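Chores gallery: putting the cups away

Can a machine tidy a kitchen yet? Our answer for the moment is that it can do small parts of the job, in a room we have made up on a computer, with very little else on the table. The pictures on this page are from the cup stacking task. It is one of the easier chores on our list, and we keep going back to it as everything harder seems to depend on it.
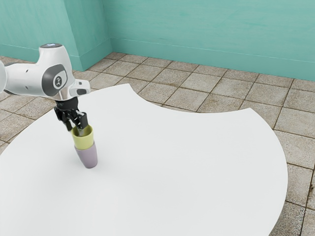 Household Tasks Group | Pastska | Gallery

Stacking, with the gripper on the cup. The yellow-green cup sits partly inside the lavender one, and the fingers have it by the rim. A person does this without looking. The arm has to work out how far down the upper cup can go and how hard to hold it. Leandro Cabral wrote the planner for this task, called Zira, and has run it 1,376 times in simulation since April. He changes the starting positions of the cups between runs and leaves the room as it is.
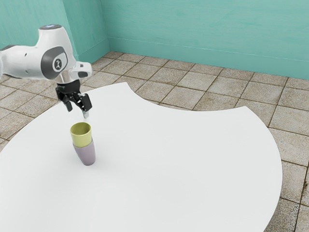 Letting go gets less attention than picking up, and for shop work it matters just as much. A shelf stacker that drags the goods with it when it pulls its hand back is no use to a shop. We score the release separately for that reason. With the fingers spread and touching nothing, as they are over the two cups, the controller has a clear position to check before it plans the next move. McKinnon, the older planner, had no such check and went straight on to the next item. We ran 672 trials with it before we stopped.

What we can't do yet: wet dishes, glasses, anything with a handle, a full cupboard, or a person reaching across at the same time. The Fernero shelf task has 35 items on its list and will get its own gallery page when we have pictures worth showing. Laundry is not planned.

Page updated Thursday, December 26, 2019

Back to all galleries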